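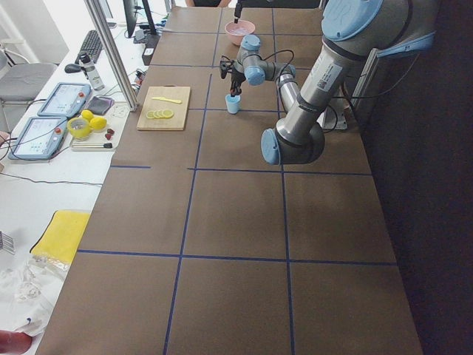

Drindivura Two-Arm Demonstration Cell

The Drindivura cell is a complete workstation for recording manipulation examples by hand and turning them into training sets for a learned policy. It ships as a worktable, two arms with grippers, wrist cameras, a fixed overview camera and the Usteck recording software. It is sold to labs and to product teams that want to collect their own data on their own tasks.

What it records

Each episode holds joint positions and gripper opening for both arms, along with every camera stream, on one shared clock. The operator starts and ends an episode, then marks it keep, discard or review. Discarded episodes stay on disk until someone with admin rights clears them. Storage is sized for 3,000 episodes at the default settings.

The worktable
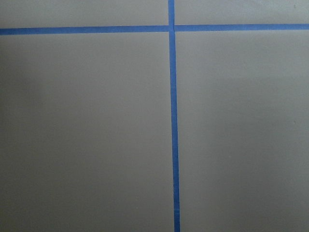 Object placement is where most small data sets go wrong. If the cup starts in the same spot every time, the policy learns the spot. We ask customers to divide the surface into cells and rotate the starting cell from one batch to the next. Blue tape on a matte surface is enough for this, and a crossing like this one gives the wrist view a fixed reference while the gripper is empty. The lines do not need to be perfectly square. They do need to stay where they are for the whole collection, so replace worn tape between data sets and never halfway through one.

Usteck prints a placement sheet for each batch. It lists the object, the cell and the rotation. Operators can work from the sheet or from the screen.

Field note

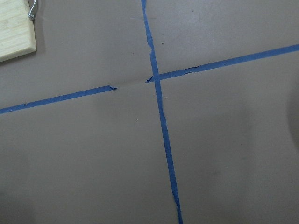

URQUIJO, April – The kitchen prep task set is now part of the standard package. It covers short tabletop jobs with a cutting board, a plastic knife, sliced lemon, a cup and a bowl. The set came out of our Urquijo workshop, where 390 kept episodes were recorded for the first release. Tasks are split between the arms, and each can also be recorded with one arm parked.

Customers who already own a cell can add the task files through the Usteck update page. Props are not included. Any similar items will do, but keep the same ones through a full data set and write down what they are. A change of cup is a new condition and should be tagged as one.

Running a session

A new operator usually needs a practice batch before the data is worth keeping. We suggest batches of 40 episodes with a break after each. Longer batches tend to drift – approaches get faster, grasps get sloppier, and the reviewer ends up throwing out the tail.

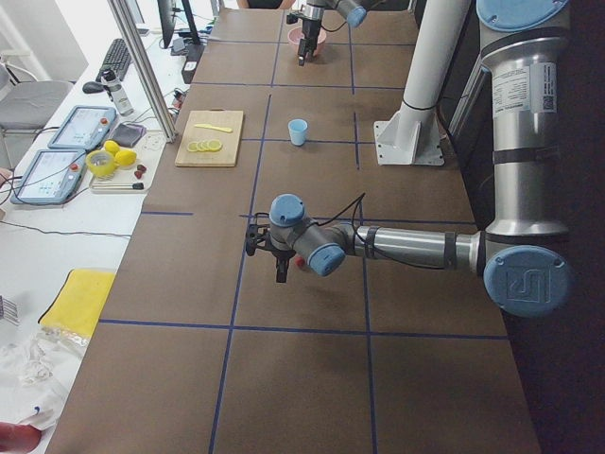 Review is best done the same day, by someone other than the operator. The viewer plays all streams side by side and flags long pauses, dropped frames and episodes that end with a gripper still closed. Flags are advice only. The reviewer makes the final call.

Export

Kept episodes export as a folder per episode with a plain index file, or directly to a Kustell training server if you have one. Task name, operator code, placement cell and tags travel with each episode.

In the package

Worktable with mounting plates
Two arms, each with a two-finger gripper
One teach pendant per arm, with emergency stop
Wrist cameras and one fixed camera
Recording computer with Usteck installed
Kitchen prep task files

Lead time is 6 weeks from order. Installation and operator training are quoted separately. Side desk, chair and monitor are supplied by the customer.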